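Resix Publishes Good-Practice Guide for Hand-Held Gripper Work

February 20, 2025 – Resix has released a good-practice guide for teams that record manipulation tasks with hand-held grippers. The guide is free to download and covers bench layout, operator breaks, cable routing and record keeping.

The text was drafted with Clitero and Owino, which both run recording benches of their own. A draft went out for comment in January and drew 117 responses. Most of them dealt with cables and with how long one person should work without a pause.

"People had house rules, and the rules didn't match from one site to the next," said Nafula Nyanda, who edited the guide for Resix. "We wrote down what most sites could agree on and left out what they couldn't."

Under the guide, an operator stops for a break after 200 recorded attempts. Gripper fingers are checked for wear every 300 attempts, and the check is logged with the operator's initials. Anyone who may appear in a recording must be told beforehand, including people working at nearby benches.

Small parts such as pegs and hooks are to be kept on the work surface within reach of both hands. Panels that stand upright should be steady before recording begins. 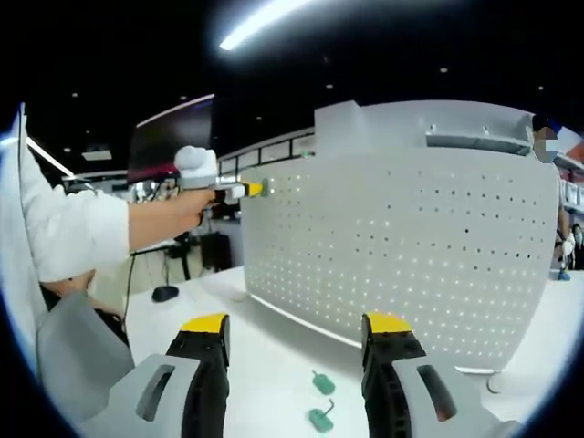 Availability

Version 2 of the guide is available now from the Resix website and replaces all earlier drafts. A checklist for bench supervisors is included as an annex. Mivley will host the comment page for the next revision, and sites that sent in comments on the draft do not need to register again.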